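Tags: handheld gripper, tracking loss, fisheye

Wrist camera loses tracking when the gripper is tipped up

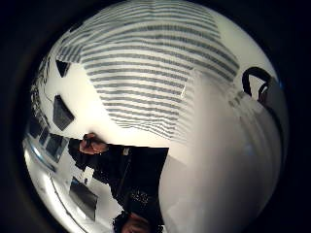
View from the gripper camera, ceiling stripes across the top.

Tarık Polat
Koden hand-held gripper, fisheye lens. Pose is stable over the bench. Tip it towards the ceiling and the trajectory jumps, usually within 20 frames. Feature count drops from 500 to 54. Recalibrating made no difference. Is this a lens fault?

Vasanthi Chettiar
I doubt it. Parallel grey stripes all look alike to the matcher, and the ceiling is close to white at upper right. A person and a blurred pale shape fill much of the rest. Lock the exposure, mask the moving areas and discard any segment under 75 features -- don't interpolate across the gap. Never replay one on a powered arm.

Villanueva
Had the same on a Brandik. Try a new cable?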